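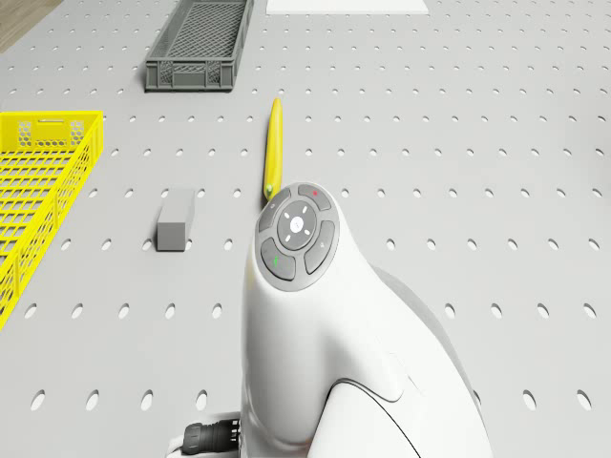 The Prudell Street Oral History Project: Progress Report to the Radau Fund

November 6, 2020

Dear Beca Gape and fellow trustees,

I hope you are all keeping well. Your grant has carried us through a strange year, and I am glad to have so much to share, even if some of it comes later than we promised you.

What we set out to do

You will remember that we asked for support to record the memories of families who lived and worked along Prudell Street before the rail yard expansion cleared the east side of it. Most of the houses came down within two years, and the bakeries, the shoe repair shop and the Saltatberg Hall went with them. The people who remember dancing at the Saltatberg are mostly in their eighties now, and several have moved to live with children in other states.

Interviews

We have finished 18 interviews. We had hoped for more by this point, but we stopped all home visits in the spring and did not start again until we had worked out how to do them by telephone. Sneha Kushwaha took charge of that and was wonderfully patient about it. She mailed a small recorder to each person with a page of instructions in large type, then called the evening before to go through it with them (sometimes more than once, and sometimes she ended up hearing half the story before the recorder was on!).

The longest conversation so far is with Iolo Prydderch, whose father kept the ticket window at the hall. He talked for most of three afternoons. He remembers which families got relocation letters first and which never got one at all, and his account does not match the city's printed summary. We are checking both against the property rolls before we say anything in public.

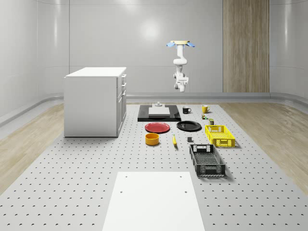
The property rolls themselves have been slow going. The county records office was closed to visitors until September, and after that we could book only one morning a week. Kourosh Nouri has used every one of those mornings. He has now matched 544 parcels to an owner or a tenant, and he tells me the side streets are harder than Prudell Street itself, partly on account of the house numbers being changed at least twice.

Photographs and papers

Families have lent us over 200 photographs, along with rent books, church programs and one complete set of minutes from the Vishwakarma Benevolent Society, which met above the hardware store. We had no idea the minutes still existed. The handwriting is difficult in places and the first volume has water damage, so we would like to have it looked at by a paper conservator before anyone turns many more pages. Everything else has been copied and returned, apart from two albums whose owner has asked us to hold on to them through the winter.

Money

Spending is close to plan. We did not use the travel line, and with your permission we moved part of it to postage and recorders. I would like to ask whether the remaining $2000 could go toward transcription, which is taking longer than I allowed for — my fault entirely, as I based the estimate on clear recordings made in a quiet room. A full statement is attached.

What comes next

We have six more people waiting to be interviewed, and Sneha would like to reach the two oldest before the holidays. The walking tour will have to wait for better days. In its place we are putting together a printed map with short passages from the interviews, and I will send you a draft as soon as the first side is laid out. If any of you would care to read the transcripts in the meantime, just write to me and I will gladly put copies in the mail.

With warm thanks from all of us,

Berwyn Voyle
Project Director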